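Home | Notebook | Machines | Project Credits | Contact

February
Entered by the Skenddale Computing Workshop, shared bench notebook

Subject: Returned work units failing validation on the donated desktop pool

This entry continues the one on moving the desktop pool to the Skemach client. The client has now been running on all 18 machines without supervision, at night and during hours when the desks are not in use. The move itself went as planned. The results have been less satisfactory, and the purpose of this entry is to set down what was found and what has been changed.

Over the period covered by the log, the pool returned 1,367 work units. Of these, 1,067 were accepted by the project server. The rest were marked as invalid or were returned after the deadline. The previous client did not lose work at anything like this rate on the same desktops, and the workshop was at first inclined to blame the new software. That view was given up after the logs were sorted by machine. Most desktops had returned nearly everything in good order. The losses were gathered in a small group of older units, all of them from the Brandbridge donation, and all of them sharing the same model of power supply and the same firmware.

Two separate faults appear to be present. They are treated in turn.

The first is a matter of the clock. The Brandbridge desktops lose time when they are shut down at the wall, which the office practice in that building had always been. The batteries on the boards are old. On waking, a machine would report a date well in the past, the client would ask for work, and the server would issue it with a deadline the client then read incorrectly. In several cases the client believed it had ample time and put the unit at the back of the queue. The unit was then finished properly and returned too late to count. The log gives no warning of this at its normal level of detail. It was found only by comparing the time of the request as recorded on the desktop with the time of the same request as recorded on the workshop's proxy.

The batteries have been replaced in every machine of that group. As a further measure, the start-up script now waits for a time reading from the network before the client is allowed to start. If no reading is obtained the client stays off and a line is written to the log. This will cost some processing time on mornings when the network is slow to come up. The workshop considers the cost acceptable.

The second fault took longer to find and is not yet fully understood. Certain units ran to completion, were returned within the deadline, and were still refused. The project checks each result against the same unit run on another participant's computer, and ours did not agree with the partner's. A single disagreement means little. A run of them from one desktop is a sign that the desktop is making errors in arithmetic, usually from heat, from bad memory, or from a processor set to run faster than it was sold to run.

Memory was tested overnight on each machine concerned and no errors were recorded. None of the processors had been set above its rated speed. Temperatures were then logged during a full working load. They were high in two of the desktops, and on opening the cases the cooling fins were found to be closely packed with dust. Both were cleaned, fresh paste was applied under the heat sinks, and the fans were run at full speed for an hour with the side panels in place. Temperatures came down to match the rest of the pool.
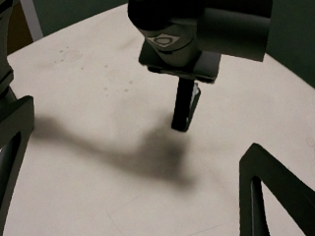
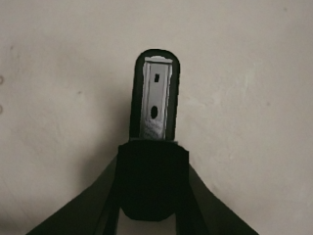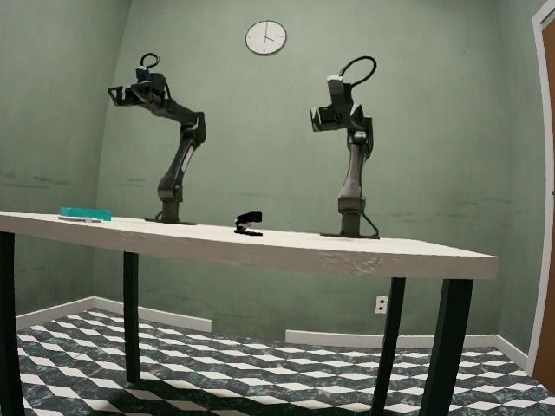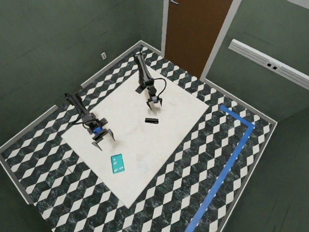

Cleaning did not settle the question entirely. One of the two machines has since returned only valid results. The other continued to produce refusals, though less often. It has been moved to a different outlet and its power supply exchanged for a spare of the Spanos type, which the workshop has used in other desktops without complaint. Too few units have come back since the exchange to draw a conclusion. The machine is marked with a red tag on the front and should be left as it is until the next entry.

Colleagues have asked whether it would be simpler to withdraw the older desktops. The matter was discussed. Their share of the total output is modest, and they use more electricity for each unit finished than the newer machines do. Against this, the rooms in which they stand are heated in any case during the winter, and the desktops are needed by day for ordinary office work. For the present they remain in the pool. The question should be raised again when the heating is turned off for the season.

Changes to settings

The following settings now apply to every desktop in the pool, including those that showed no fault.

Processor use is limited to three quarters of the available cores while anyone is logged in. The earlier setting paused the client altogether, and it was found that the frequent stopping and starting caused work to be repeated from the last saved point. Under the present setting the client continues quietly, and no person using a desktop has reported a slow response.

Progress is saved to disk every ten minutes. It was formerly saved every minute. The shorter interval gave little protection and kept the disks from going to sleep.

The store of waiting work has been reduced from several days to one. A large store is of use where the network connection is poor, which is not the case at Skenddale. It also makes any clock error more costly, as the entry above makes clear.

Work units are no longer kept in memory when paused on machines with the smallest amount of memory. This should be watched. If a particular application turns out to save its progress badly, the setting will need to be reversed for that machine.

The log level has been raised by one step across the pool. The files will grow more quickly, and the weekly clearing script has been altered so that old logs are compressed and kept on the proxy. They were formerly deleted, and the inquiry described here would have been shorter had they been available.

Accounts and credit

All desktops now report under the single workshop account. Three had been left under an earlier account name, and the credit earned by them appeared on a different page of the project site. The two accounts cannot be merged. The older one will be left open so that its past credit remains visible, but no machine should be attached to it.

A note on passwords: the account key is held in the sealed envelope in the workshop cabinet and in the client's own folder on each desktop. It should not be copied into this notebook or into e-mail. When a desktop leaves the pool, the client folder must be erased before the disk is passed on.

Outstanding

Confirm the results from the red-tagged desktop once a fair number of units have been checked by the server.

Ask the office in the Brandbridge building whether desktops may be left on standby overnight in place of being switched off at the wall. A written request has been prepared and is in the tray.

Order dust filters for the tower cases. The supplier offers two sizes and the larger will need trimming, so one of each should be tried first.

Compare electricity readings from before and after the change in processor use. The meter on the long bench was reset by mistake during the battery work, and the reading for that night has been struck out.

Update the printed sheet on the workshop door, which still gives the start-up steps for the old client.

Contact the Skenddale Computing Workshop | © Skenddale Computing Workshop | Back to top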